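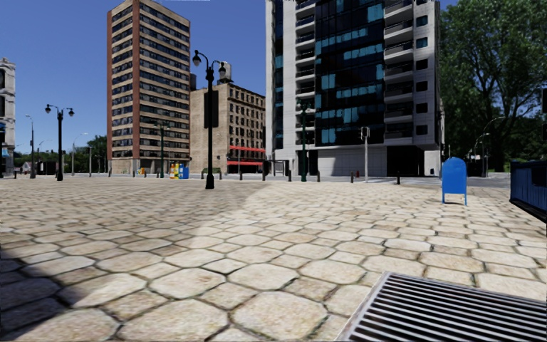

Fig. 2. Paved plaza with drain grate and mailbox

3.2 Cleaning stone paving with the Tisska surface washer

Read section 2 before connecting the hose. The washer head is for outdoor paving only.

1. Sweep the area and lift out any weeds growing in the joints.
2. Cover nearby drains with the Fimis mat so that grit does not wash in.
3. Fit the washer head to the lance and turn the collar until it clicks.
4. Set the dial to 3. Use 2 on soft stone or on joints less than a year old.
5. Start at the highest point and work downhill in overlapping strips, at walking pace.
6. Rinse with clean water, then take up the mat and empty it into a bucket.

Note: One tank of Gevham cleaner covers some 300 square metres. Do not top up a part-used tank with a different cleaner.

Note: Wet stone looks darker than dry stone – let it dry fully before deciding on a second pass.

CAUTION: Do not hold the head still while the trigger is pressed. It will cut into the joints.

CAUTION: Keep the jet away from post boxes, door seals and electrical covers.

If the head judders, check the nozzles for grit and clean them with the pin supplied (part 37). For storage between December and the last frosts, see section 5.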